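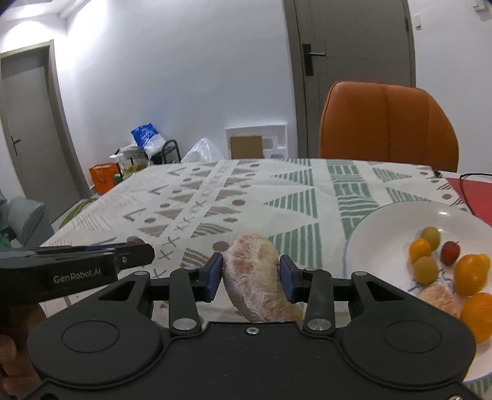
OLTVILLE, 11/28/18 — Visitors to the Panganiban workshop in Oltville got a chance Wednesday to pick up fruit with the same hand-held grippers the company uses to record lessons for its robots.

The open day drew 142 people, according to the sign-in sheet at the front desk. It was the second one the firm has held this year. The first, in May, was limited to local business owners and staff from the county. This one was open to anyone who signed up ahead of time, and the last places went on Monday night.

Panganiban works on robot arms for kitchens and small packing lines. A person holds a gripper, closes it on an object and moves the object where it needs to go. A camera on the tool records each move. The recordings are later used to train software that runs a robot arm fitted with the same type of fingers.

"People expect to see a big machine doing the work," said Ona Uibo, who ran the demonstrations. "Most of what we do at this stage is a person at a table, doing the same small job many times."

The job on Wednesday was fruit. Peeled pomelo segments and small tomatoes were set out on a plate on a cloth-covered table, and the task was to lift a piece from the plate without crushing it, hold it up, and put it back down. The gripper closes on the fruit with two blue pads.

Uibo said soft fruit was picked because it shows mistakes right away. A tomato that is held too loosely slips out. A pomelo segment that is squeezed too hard splits along the membrane and leaks juice onto the pads, and then the pads have to be wiped before the next try.

Visitors took turns in groups of six. Each person was allowed five minutes with the tool after a short talk on how to hold it. Several said it was harder than it looked. The hand is farther from the fruit than it would be with kitchen tongs, and there is no way to feel how soft the piece is. The operator has to watch the pads and judge by eye.

Spyros Chrysikopoulos, who drove over from Prandley with his two daughters, dropped a tomato twice before he got one back to the plate.

"My older girl did it the first time," he said. "I was gripping it like a pair of pliers. She went slower."

Chrysikopoulos runs a produce stand and said he came to find out if a machine could sort fruit for a business his size. He was told that nothing of the kind is for sale yet. Uibo said the company has no price and no date for a product aimed at small sellers.

Bohumila Danko, a retired school cook, asked what would happen to kitchen jobs if the arms work as planned. The question led to the longest discussion of the afternoon. Octavio Cusi, who heads the workshop, said the arms are meant for cutting rooms and prep lines where employers have trouble filling early shifts. He said he could not promise how any one employer would use them.

Danko said afterward that she liked the demonstration but was not fully satisfied with the reply. "I peeled a lot of fruit in 30 years," she said. "It was somebody's paycheck."

Cusi also gave some figures on the work so far. The workshop has recorded 900 sessions with fruit and vegetables, he said, and 305 of those have been thrown out. Some were too dark, some had a hand in the way, and in others the operator changed grip halfway through and the software could not make sense of the move. Sessions from Wednesday will be kept apart from the rest and checked before anyone decides whether they can be used. Visitors who took a turn were asked to sign a form allowing the recording. Those who did not want to be recorded could still try the gripper with the camera switched off.

Not everything went to plan. The afternoon groups started 20 minutes late after the morning talk ran over, and a planned showing of a robot arm placing jars in a box was called off. Cusi said a part for the arm's wrist joint had not come in. A video of the arm at work was shown in the hallway in its place.

Parking was also short. Some visitors left their cars at the Warnmont road lot and walked the rest of the way.

Pallavi Solanki, a student who is taking a machine shop course, stayed through three groups and asked for a second turn when a place came open. She said she wanted to see how the linkages moved when the fingers closed. Uibo let her work the gripper open and shut with nothing in it and talked her through the pivots.

"You can follow the whole thing with your eyes," Solanki said. "I thought it would all be hidden inside a case."

Solanki said she plans to apply for one of the workshop's summer places. The company takes on two students each summer, and applications for next year have not opened.

The next open day is expected in the spring. Cusi said it will probably be held on a weekend, after several people wrote on their comment cards that they had to take time off work to come. He said he also wants the jar demonstration ready by then, along with a task using whole vegetables. Sign-up details will be posted on the workshop door and at the Oltville library.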